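4. Teaching the arm a new task with Nendik

By now you should have a working Nido arm (section 2) and a calibrated workspace (section 3). This section is where it gets fun! You will record a small set of demonstrations, train a Nendik policy on them, and watch the arm try the task by itself. The whole thing fits into an afternoon, and most of that is waiting for the training run.

Nendik learns from corrections as well as from clean demonstrations. You show the arm a task a few times, let it have a go, and step in with the leader handle whenever it drifts. Those short rescues are saved and given extra weight in the next round of training. In our own tests on the pick-and-place task, a policy trained on 20 demonstrations and no corrections managed 13 successful trials out of 20. After 2 rounds of corrections, the same policy managed 19. We were delighted with that, and we would love to hear how it goes on your bench.

4.1 Before you start

1. Switch on the power supply and wait for the red lights on both boards.
2. Send the arm to its folded rest pose with the command: nendik rest
3. Check that every cable has enough slack for the arm to reach the far corners of the sheet. Move the joints by hand with the torque off if you are unsure.
4. Put the task object on the sheet, well clear of the gripper.
5. Start Dafis, the recording program, and check that the live view is sharp.

CAUTION: The arm moves to the rest pose as soon as you send the command. Keep your hands and face out of its reach, and keep one hand near the power switch.

Note: The registration dots on the sheet must stay where they were when you calibrated. If the sheet has slipped, go back to section 3 before recording anything. A small shift is enough to spoil a whole set - we have done it more than once.

Start with a simple object that has flat sides. A die-shaped cube is lovely for this, as the gripper can take it from any pair of faces and the pips make it easy to tell afterwards which way up it was.

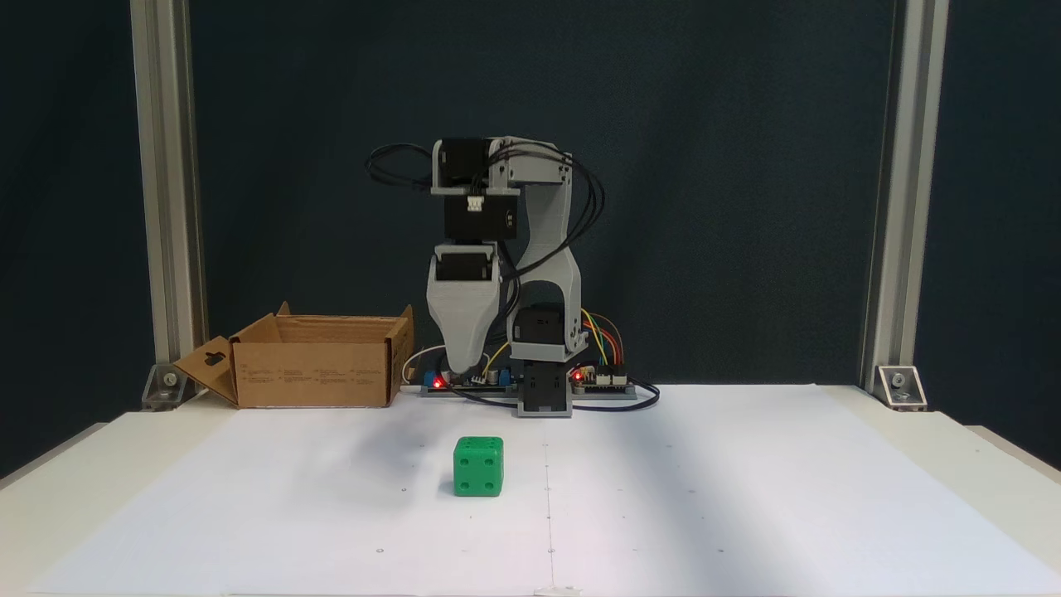

Vary the starting position between demonstrations, and turn the object a little each time too. It is tempting to put it back in the same comfortable spot, but the policy will then learn that spot and very little else. Leave the lighting and the backdrop alone for your first set. You can start changing those once the basic task works.

4.2 Recording demonstrations

1. In Dafis, choose New set and give it a short name without spaces.
2. Press R to begin recording.
3. Guide the arm with the leader handle. Move at an even pace, and pause briefly before closing the gripper.
4. Place the object at the target and open the gripper fully.
5. Press R again to stop. Press K to keep the recording or D to delete it.
6. Repeat until you have 20 good recordings.

A fumbled grasp that you recover from is worth keeping. A recording where you knocked the object off the table should go.

4.3 First training run

1. Close Dafis.
2. Run: nendik train followed by the name of your set.
3. When training ends, run: nendik try

The arm will attempt the task straight away. First attempts often look hesitant, with the gripper hovering beside the object. Let it hover for a moment before you step in!

4.4 Adding corrections

1. Run: nendik try --correct
2. When the arm goes wrong, squeeze the leader handle. Control passes to you at once.
3. Bring the arm back to a sensible position and let go. The policy takes over again.
4. After the session, run nendik train once more with the same set name.

CAUTION: Match the leader handle to the pose of the arm before squeezing. If the two are far apart the arm will jump.

Keep each correction short. If you finish the task yourself every time, the policy gets little practice at the last part of the movement.

If you would like to compare your results with ours, the Drirnura task list in section 6 gives the starting positions and the scoring rules we used.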